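How to check a garment-handling success rate before you believe it

Vindorton Lab Notes, May 15, 2024

If you read papers on cloth handling, you have seen the claim: the policy picks a shirt out of a pile and presents it by the collar, success rate in the high nineties. We tried to repeat one such result with the Zukent two-arm setup and came away with doubts. The steps below are the ones we now follow before we quote a number to anyone.

Step 1. Write down what counts as a success.
Do it before the first trial and put it in the log header. "Grasped" is too loose. A finger pinching any bit of fabric will pass, and a policy that grabs at random can look very good. We score three events separately: contact, lift, and collar found.

Step 2. Use a mixed pile.
Plenty of published tests use one flat garment on a clean table. Put at least two garments together and let them overlap. 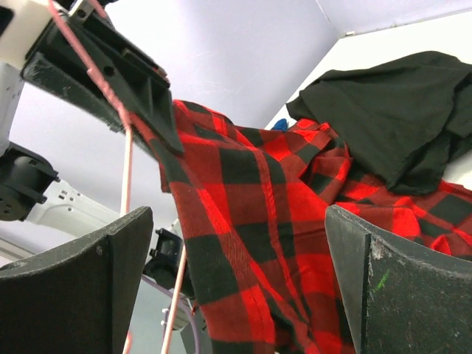 The hard part is telling where one garment ends and the next begins. Large checks help the vision model more than people admit, so don't report a plaid-only result as a result about shirts. Plain black cloth gave us far more trouble. In our April run, five of the seven failed lifts were on dark solids.

Step 3. Log both wrist cameras, every trial.
The overhead view hides most of what goes wrong. Save the wrist footage even for trials the scoring script calls a success — those above all. We ran 41 trials, and the script passed five that a person watching the wrist video would have failed.

Step 4. Score the collar by eye.
The Saraç keypoint model we used will place a collar point on almost any thick fold, with high confidence. A band with topstitching along it can be a placket, a cuff or a collar stand. Look for something that can only be at the neck, such as a sewn-in label, and mark the trial "unclear" if you can't find it.

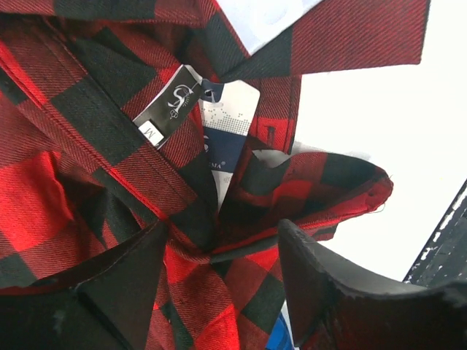
Wrist view of the bundled plaid shirt, with the black neck label and its "M" size tab showing.

Step 5. Remove the giveaways and run again.
Labels and hang tags are small, bright and high contrast. If your score drops once they are cut off, the model was finding tags. The Trulbridge baseline does not report this test, and I would want to see it before comparing anything to it.

Step 6. Report the unclear trials.
Give them their own column. Folding them into either side changes the headline figure, and readers can't undo it later.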